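Household Robotics Practice, Unit 6
Working rules for arm cells in kitchens
Course notes, November
Instructor: Siobhán Rafferty. Lab lead: Hazem Radwan.

Read these notes before your first session in the Hiltside kitchen. They replace the two-page sheet from last year. The parts on cable routing and handover are new.

1. What the rules cover

The rules apply to any arm mounted within reach of a stove, sink or counter, whether it is moving under a program or being driven by a person. They do not replace the risk assessment for the cell. If the assessment and these notes disagree, follow whichever is stricter and tell Hazem.

A kitchen is harder to write rules for than a factory cell. A factory cell has a fence and a fixed part. A kitchen has handles that stick out, lids that roll, and people who walk in wanting a glass of water. Most published guidance on industrial arms assumes the first case, so you will need to think about which parts carry over. Stopping, guarding and lockout carry over well. Part presentation mostly does not.

2. Before power-on

Check these in order and initial the log.

Stove supply isolated at the wall unless the session plan calls for heat. Turning the knobs to off does not count as isolation.

Emergency stop within reach of the operator's seat, and a second one by the door. Press both. Reset both.

Mount bolts checked by hand. If one turns, stop and get the torque wrench.

Arm parked clear of the cookware, with the gripper open.

Session plan on the clipboard, listing every object the arm is allowed to touch. Anything not on the list goes in the cupboard or is marked on the plan as an obstacle.

3. Speed and force

Free motion above the counter is limited to 70 percent of the cell's reduced-speed setting. Within a hand's width of any object, drop to the approach setting. Don't raise either limit to save time on a long run. Clodagh Foley's group did this at Cukstead and lost most of an afternoon to protective stops, because the arm kept tripping on contact with a pot rim.

Set grip force by object, starting low. Thin plastic and enamel both mark easily. Write the final value in the log so the next pair doesn't have to find it again.

4. Objects and where they stand

Start each run from the layout in the plan. Small errors in placement matter more than students expect. A pan turned a few degrees puts its handle in a different place, and the handle is usually what the arm hits.

Use empty vessels until you have passed the dry check. The dry check is 11 clean runs in a row with no contact alarms and no operator correction. After that you may use cold water, up to the fill line taped on the vessel. Hot liquid is not used in this course.

Lids are treated as separate objects. If a lid is off its pan, it gets its own line on the plan.

When approaching a tall vessel from above, plan the retreat first. The fingers have to come out along the path they went in on, or they will tip it. For a vessel with a handle or spout, note which way that part points, and record it the same way each time (clock positions, with the back wall as 12).

5. Cables

Cable faults caused more lost sessions last year than everything else together. Leave a service loop large enough for the full wrist range, then move the wrist through that range slowly with one person watching the loop. It must not touch the cooktop, catch on a knob or pull tight on a connector.
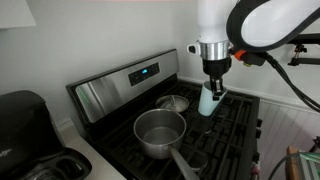
Connectors should not carry the weight of the cable. Fix the run to the arm or the mount before it reaches the plug, and look at that fixing again after any crash, even a light one. Cables that cross behind the stove are taken off before any session with heat and re-routed by the lab lead. Students don't do this step.

If you find a nick in a sleeve, tape is not a repair. Tag the cable, put it in the tray marked for Finbarr Moynihan, and sign out a spare.

6. People in the room

Two people per session, minimum. One drives or supervises the program, and the other watches the workspace and has no other job. Swap at the halfway point.

Nobody reaches over the cooktop while the arm is enabled. To straighten an object, call "hold," wait for the driver to disable motion and answer "held," then reach in. Say it every time, including when you are working with someone you know well.

7. Handover

Park the arm, disable it, and put the layout back to the plan. Log the object list, grip values, any stops and what you think caused them. "Random stop" is not an accepted entry. If you don't know, write what the arm was doing and which object it was nearest.

For next session: bring a draft plan for a cell with a single burner in use. Roos Postma will go through the Zepeda layouts in the first hour, and drafts will be marked against sections 2, 4 and 5.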